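Looking After the Gripper, by Corinne Pruitt

Several of you wrote in after the last newsletter to ask how we keep the bed-making robot going from week to week, and since I'm the one who usually has the hex keys in her pocket, Guido Galli suggested I write it up. He has promised to correct me where I go wrong, so consider this a joint effort (any mistakes are still mine, I'm afraid!).

Most of the looking-after happens at the gripper. The arm itself asks for very little, bless it, but the gripper spends its whole day pinching and letting go, and all that work lands on the pivots. Each one turns on a socket-head screw, and a screw that gets rocked back and forth all day will sooner or later start to walk out. So before the first run we go over every one with the key, snug and no more. I overtightened one back in July and the linkage went stiff as an old gate, and it took me most of a morning at Tremton to work out what I'd done.

After the screws come the finger plates. Cloth sheds far more than you would ever believe, and the lint packs itself into any narrow gap it can find. A dry brush does nicely, the soft kind you'd use on a keyboard, and then a wipe along the gripping faces. We don't use anything wet, and please don't spray the housing, however dusty it looks.
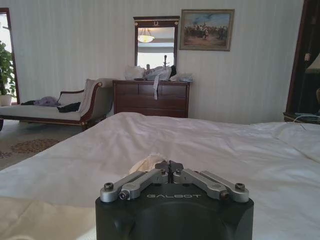 Then there is the wrist camera, which people forget because it's small and never complains. A thumbprint on the lens is enough to make white sheets look like fog, and I've watched Guido chase a "software problem" for an hour that came off with a lens cloth. We clean it last, after the brushing, so the lint has somewhere else to go.

Every 1000 cycles the gripper gets a longer visit. We open and close it slowly by hand with the power off, feeling for any roughness, and compare the two sides. If one drags, we take that linkage down, clean the joint and put it back with fresh thread locker. At 2000 we swap the finger pads whether they look tired or not. The log from Trallura has 51 entries in it now, and a good half of them are in Guido's handwriting, so if you can't read one, do call him and not me.

The spare pads are in the blue drawer. We're down to five, and I've put in an order for more.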